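The Snack Box Wants a Shelf of Its Own

The pitch is always the same. A box of packaged snacks arrives, you try things you would never have picked yourself, and the cupboard stops being dull. Mivlow sells one by subscription. Vieira sells another that looks much like it. I took both for two months and kept everything, including the wrappers, and I am still not convinced.

My complaint starts with the meat. Vacuum-sealed cooked meat keeps well, and it is often the best thing in these boxes. It is also the part people eat last, partly out of caution — the label is small, the nutrition table smaller, and if you can't read the language you are buying on looks.

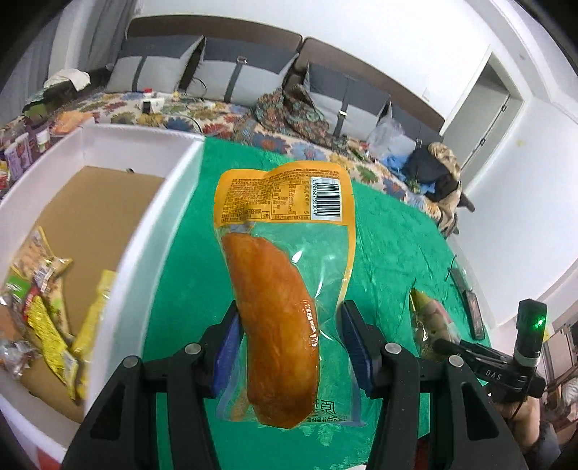
Merja Kauppinen thinks this is fussing. She has ordered from Vieira since November, translates the labels on her phone, and says a clear window tells her more than any serving suggestion on the front of a bag.

Maybe so. A window won't give you the salt, though, and salt is what I wanted to know about. By my arithmetic one day of cheerful sampling came to 2000 milligrams before dinner. The sellers call that discovery. I'd call it a long afternoon with a water glass.

I canceled Mivlow. Vieira gets one more month, mostly for the meat.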